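Home | Products | Newsroom | Support | Contact

Last updated: May

Ostlow Releases Hullska, a Roaming Management Tool for Multi-Site Wireless Networks

Ostlow today announced the general release of Hullska, software that shows network teams how laptops, scanners and phones move between wireless access points and where they lose their connection along the way. The product is sold as a yearly subscription and works with the company's existing Eze line of access points.

Most wireless dashboards report signal strength and the number of connected devices. Hullska records each handoff between access points, including how long it took, which radio the device left and whether it had to sign in again. Staff can search by device, floor or time of day. Records are kept for 90 days and can be exported as plain spreadsheet files.

"Support desks get a ticket that says the Wi-Fi dropped in the hallway, and by the time they look, everything is green," said Nouhaila Fahmy, head of product at Ostlow. "We wanted the handoff itself to be on record so the person answering that ticket has something to look at."
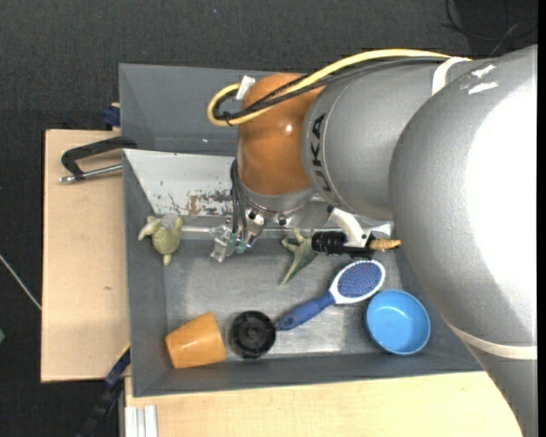
Ostlow ran a trial of the software with Lukar, a parts distributor that operates 21 warehouses and offices. During the trial, Lukar found that many dropped sessions on its handheld scanners came from access points set to full power. The scanners held on to a distant access point long after a closer one was available. Lukar lowered transmit power at 10 of its sites and changed the minimum data rate at the others.

"We had been planning to buy more hardware," said Radwa Mahrous, network manager at Lukar. "We still bought a few units for the loading docks, but most of the work was settings. My team did it over a couple of evenings."

Hullska also includes a planning view. Administrators can upload a floor plan, place access points on it and compare expected coverage with the handoffs recorded in the building. Changes to power levels and channels can be scheduled outside working hours and rolled back from the same page.

The software supports over 34 models of access point in the Eze line. Older single-band models can be added for monitoring but cannot receive scheduled changes. The management server can run on a customer's own equipment or be hosted by Ostlow.

Hullska is available now through Ostlow and its resellers. Customers with a current Eze support contract can add it at their next renewal or start sooner at a prorated price. Setup guides and release notes are posted in the Support section.

About Ostlow

Ostlow makes wireless access points, switches and network management software for businesses and schools.

Media contact: Ostlow Press Office, through the Contact page

We use cookies to keep this site working and to measure visits. By continuing to browse you accept our cookie policy. Accept | Settings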